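# Sharpness masking for fold detection in wrist-camera images

Otis Park
Supervisor: Pantelis Mitsotakis-Vlachou
Michailidis Laboratory, Darcombe
Submitted Friday, January 3, 2020

## 1. Background

The laboratory's cloth-handling work uses a fold detector that takes a single image from a wrist camera and returns a set of line segments, each marking a ridge that the gripper could close on. The detector was written for an overhead camera in the Drurkotdale project and was moved to the wrist in July. Its output became much worse after the move. Many of the returned segments lay on the gripper or on the background, and a good part of the remainder followed blurred edges whose position could not be fixed to within the width of a fingertip.

The aim of the project was to find out whether a simple mask, computed before detection, would remove enough of these false segments to make the detector usable again. Retraining on new labels was ruled out at the start. The existing labels were drawn in the overhead view, and relabeling was outside the time available.

## 2. Data

The image set has 1242 wrist-camera images. I set 215 of them aside for testing and did not look at them until the mask settings were fixed. The split was made by session, so that near-identical images from one approach did not end up on both sides. For the test images I drew the visible fold ridges by hand in Skandon, the lab's annotation tool. Ridges that I could not place with confidence were marked "uncertain" and left out of the scoring in both directions.

Images were converted to gray and reduced to half size before any processing. Color was left out on purpose, as a mask tuned to one cloth would be of little use on the next one.

## 3. Method

The mask has two parts.

**Fixed part.** Some of the hardware stays in one place relative to the camera. For each camera, the per-pixel variance over a session is computed, and pixels with low variance are taken to be hardware. The region is then grown by 11 pixels to cover its soft boundary. This part is computed once per session and stored.

**Focus part.** Each image is divided into square tiles. The variance of the Laplacian is computed in each tile and divided by the tile's mean brightness. Tiles below a threshold are dropped. The threshold is set for each image from the spread of its own tile scores, which worked better than one global value on the development images. 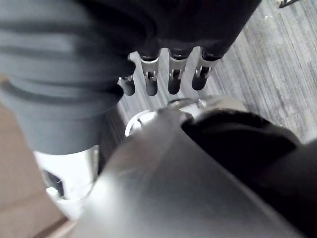
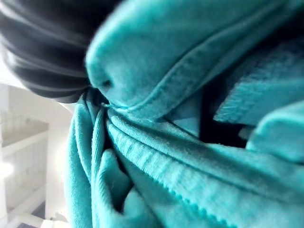
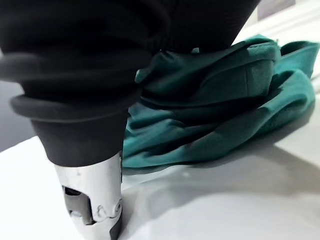 The focus score has to separate cloth that is close and blurred from cloth that is smooth and has little detail to begin with. Both give a low Laplacian variance. In the development images the first case was more common, and the mask was tuned for it at the expense of the second. Soft, matte cloth with wide folds is therefore the weak point of the method: on a crumpled teal-green cloth such as the one lying on the white table, the recesses between folds are darker while the tops of the ridges are lighter and more saturated, and the folds are deep and irregular. Dividing by mean brightness helps a little in the recesses. It does nothing for the ridge tops, where a ridge can be lost if it falls across two weak tiles. A second threshold, applied only to tiles next to an accepted tile, recovered some of these ridges and was kept in the final version.

Tile size was the other setting that mattered. Small tiles followed the edge of the cloth closely but gave noisy scores. Large tiles mixed hardware and cloth. I tried six sizes on the development images and kept the third smallest.

## 4. Results

A segment was counted as correct if its midpoint lay on a hand-drawn ridge and its direction agreed with that ridge. The share of correct segments on the test images rose by 11 percentage points with both parts of the mask switched on. Most of the gain came from the focus part. The fixed part on its own made a small difference, and in sessions where the gripper opened and closed often it made almost none - moving fingers raise the variance at exactly the pixels that should be masked.

The number of ridges found went down slightly. The losses were mainly wide, soft folds, as expected from Section 3. Fine ribbing caused the opposite problem. Each rib passes the focus test and is returned as a short segment, although the gripper cannot use it. I counted these as errors.

## 5. Remaining problems

The fixed part should be replaced by a projection of the gripper model at the current joint values. The joint values are logged, but their time stamps drift against those of the images, and I did not correct for this.

Ribbed cloth needs a filter on segment spacing. A first version, which drops any group of parallel segments closer together than a set distance, is in the project folder but has not been tested on the held-out images.

All ridges were drawn by one person. A second set of drawings for part of the test images would show how much of the remaining error comes from the labels.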